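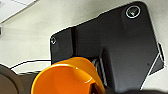

El kit de Sotari llega en una sola caja, con la pinza, la cámara de muñeca y un cable demasiado corto para según qué mesas. Divia lo distribuye desde julio y lo vende como una forma rápida de poner un brazo pequeño a manejar piezas con agujeros de tornillo, bordes finos y superficies oscuras, las que más problemas dan a la visión.

Rutilio Barajas lo probó en el taller Quezada durante 113 horas. La instalación le llevó una mañana. El programa reconoce bien los contornos, pero con las piezas mate hay que subir la exposición a mano y el ajuste se pierde al reiniciar. - Lo apunté en un papel y lo pegué al armario - cuenta.

De 482 agarres falló 140, casi todos en los dos primeros días, antes de cambiar las yemas de serie por las blandas, que se venden aparte. El modelo de Odberg trae las blandas incluidas, aunque pesa más y su manual solo está en inglés.

La licencia básica guarda hasta 2000 imágenes. Para un taller que cambia de pieza cada semana se queda corta, y la ampliación se paga por año.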